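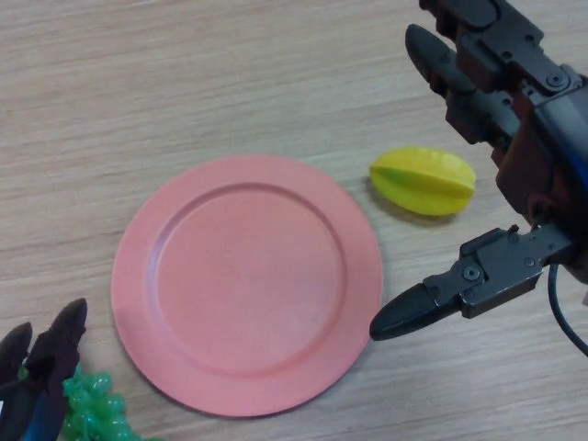
A pink plate on a pale table.

I gave away my dinner service in November. All of it, including the gravy boat shaped like a swan's neck and the eight side plates that had never held anything but other side plates. My sister thought I was having some sort of episode. I wasn't, I'd just moved into a flat with one kitchen cupboard, and something had to go, and it wasn't going to be the biscuit tin.

So what do you keep when you can't keep much? I've become a bit of a bore on the subject (ask anyone at work) and I've spent the winter quizzing people about their crockery. They get very heated!

Kerubo Owino has lived on a narrowboat for 4 years and owns two bowls. Two! She eats everything from them, toast included, and when friends come round they bring their own. "It's like a picnic, only damper," she told me, buttering something over a bowl with great skill. She used to have mugs on hooks, but one rough mooring put paid to those.

Trevor Grewal went the other way. He runs a market stall called Dorkside, all second-hand china, and at the last count he had 148 plates at home that weren't even for sale. He showed me a whole shelf of brown stoneware and asked me to pick my favourite, and I'm afraid I picked wrong. Trevor thinks people ought to own at least one plate they're slightly scared of. I told him about the swan gravy boat and he went quiet, then asked which charity shop.

I also dragged my neighbour Rakiya Mohammed along to a supper club in Vildale, where you're given one plate at the door and it has to see you through three courses. I loved it. Rakiya did not. There was beetroot, and then there was custard, and she's still talking about it on the stairs.

What have I ended up with? Four dinner plates, four bowls, and one enormous platter that lives on top of the fridge. I do miss the side plates, which I didn't expect. A slice of cake looks so lonely on a full-size plate, and you end up cutting a bigger slice to be polite to it. I've also learned that if you only own four of everything you have to wash up every single day, and I've gone from loathing that to quite liking it, with the radio on and the window open a crack.

My sister came for lunch last Sunday and brought a present wrapped in newspaper. Six side plates. They're in the oven at the moment, and I have to remember to take them out before I do a pizza.

Words: Amarachi Odukoya

COMMENTS (3)

Peg in the Fens
We do the oven thing with baking trays and I've cooked a tea towel twice. Put a note on the door.

S. Nwachukwu
Team Trevor. Where does he have his stall? My mum's been after brown stoneware bowls for years.

lowtide
One plate for beetroot AND custard, no thank you

MORE FROM HOME
100 things to do with a jam jar
The Vanhove sisters and their very small kitchen
Flatetetti: supper for people with no table
Why I finally bought a proper bread knife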